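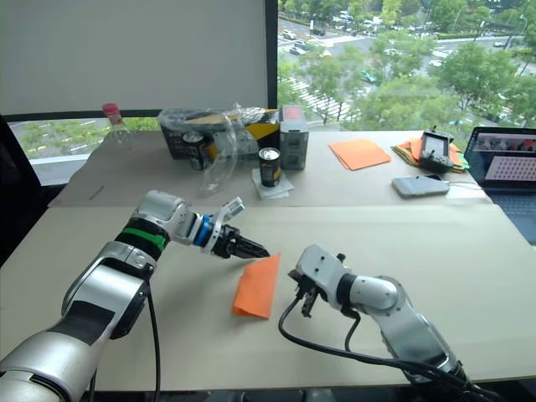
Felicidad Ambrosio

About Jumumis

Jumumis is a small company that teaches two-armed robots to handle soft and thin things, and teaches people to work with such robots. We are in Dilcombe, upstairs in the Panganiban Building, on the side that looks down on the crossing and the trees. I started the company together with Janelle Buenaventura. She takes care of the machines and the software. I take care of the courses, the visitors and the letters, and I am also the one who writes this page, so please forgive me if some sentences are a little stiff. English is my third language and I like to write it slowly.

Many people first come to know us through an open day. We began these in June 2018, when we had one table, two arms and very few customers, and we wanted that the people of the town could come up and see what we were doing. At that first open day 38 visitors signed our book. We had chairs for 13. The others stood along the wall and were very patient with us.

What a visitor sees

I would like to describe an open day in some detail, as it explains our work better than a list of services can.

You come in and you stand near the table where the arms are mounted. They are white and silver, and one of them wears a green band that visitors always ask about. The band is for us, the teachers. When Janelle says "green arm, a little higher," all the people in the room know which arm she means, and no time is lost with left and right, which change when you walk to the other side of the table.

Then a sheet of orange paper is put down between the two grippers. This is our paper lesson, and we begin every demonstration with it. We have tried other beginnings. For one season we began with a cup, and it was a mistake. A cup is easy to admire but the visitor learns little from it, as the robot closes its fingers and the cup goes up. With paper the visitor has to look closely. The sheet lies flat and gives the fingers almost nothing to hold. A corner may curl up, and then it is a different task than one minute before. The grippers must come down near to the table but they must not press on it. If one arm pulls before the other is ready, the paper turns, and we start again.

I have seen grown engineers become completely silent over one sheet of paper.

The small camera on the wrist follows the work from close by, much closer than a visitor can put his own head. On the laptop at the side we have a page open with a grid of pinkish dots, and Janelle explains what the dots are for when somebody asks. If nobody asks, she leaves it. She believes that an explanation should wait for its question, and after some years I agree with her, although in the beginning I found it difficult to be quiet for so long.

After the paper we go to the objects on the back table. We do not tidy this table very much for guests. It has the kind of things that are on a table where people work: a bottle with a red cap, drink cans, a pen, a box under a crumpled plastic bag. Visitors are invited to choose something and to guess, before any arm moves, how a two-armed robot should take it. The clear bottle and the plastic bag give the best discussions. A camera has much trouble with things that one can see through, and a bag has a new shape each time it is touched. Children choose the bag nearly always. Adults choose the can.

Please bring your own object if you like. It should be light, not alive, and you should be able to forgive us if it falls. We have had a knitted sock, a paper fan, a set of playing cards and one very old road map, for which we declined the responsibility.

How an open day is arranged

We hold an open day in April and another in autumn, and by request we receive groups at other times. The program is the same for everybody and takes one hour and a half:

Welcome and safety rules
The paper lesson, shown two times
Choosing and guessing at the back table
Hands on the controls, for those who wish
Questions, with tea in the small kitchen

The fourth part is the one people remember. A guest sits down and guides the arms through the task while Janelle stands beside and keeps the stop button in her hand. Nearly every guest moves too fast in the first minute. Then the shoulders go down, the breathing becomes slow, and the movements are good. We ask that you take off bracelets and long scarves, and that you do not lean over the table while the arms have power. The cables hang over the front of the table, so we also ask you to keep your feet and your bags away from there.

We do not promise that everything will succeed. The second showing of the paper lesson is often worse than the first, and we show it anyway.

Who we are

Janelle Buenaventura studied mechanical engineering and worked first with packing machines. Those machines were very fast and could do one thing. She tells that she became curious about slow machines in that period. At Jumumis she designs the exercises, writes the software for our lessons and decides if an arm is fit for visitors or must rest.

I was a teacher of sewing and pattern cutting for many years. It sounds far from robots but it is near. I know how cloth behaves when you hold it by two points, and I know how to say to a student that the hand is too tight without making the student afraid. When Janelle and I met, she had a machine that could not fold a napkin, and I had an opinion about the reason. We discussed it a whole evening. The napkin took us until the next winter.

There are five of us now. The other three colleagues prefer not to have their names on the website and I respect this.

What we do between the open days

Most of our year is ordinary work. A company comes with a product that is thin, soft or wrinkled and asks us if two arms could handle it. We try it for some weeks on our own table and write a report with plain words and with the failures included. Our longest customer is Prasier, who makes paper goods: envelopes, folders, wrapping sheets. For them we once repeated a single lift 728 times with different papers, and wrote down each result by hand in a notebook, which is still on our shelf and which I show to guests if they seem to be the kind of guest who would enjoy it.

Sometimes our report says that the customer should keep doing the task by hand. It has cost us some contracts. The customers who received this answer have in most cases come back later with another question.

The other part of our work is courses. We teach operators, the persons who will stand next to the robot each day. The course begins with paper, the same as the open day, and goes on to cloth, bags and boxes. You do not need to know programming. You do need patience, and you should be willing to do the same small thing again when it went wrong. We keep the groups small so that each person has enough time at the controls.

Schools

School classes are welcome and do not pay. The best age, in our experience, is from ten years up. Younger children enjoy it also but the table is high for them. We ask the teacher to let the class fold paper at school before the visit, each child with only two fingers of each hand. A class that has done this looks at the grippers with much more sympathy.

One pupil wrote to us afterwards that the robot was "worse than my brother but more careful." We put the letter on the kitchen wall.

Finding us

The Panganiban Building has its entrance on the side of the pedestrian crossing. Take the stairs or the elevator and follow the signs with our name. There is a little parking in the street, but it is often full, and the walk from the station is pleasant under the trees. On bright days we pull down one of the blinds, so do not think that we are closed if you look up and see it white.

To reserve a place for an open day or to ask for a group visit, please write to us by the contact form and tell us how many you are and if anyone needs to sit during the demonstration. I answer all the messages myself, usually in the same week. If you would like to bring an object for the back table, please tell me also what it is. Janelle prefers to be surprised, so I will not pass it on to her.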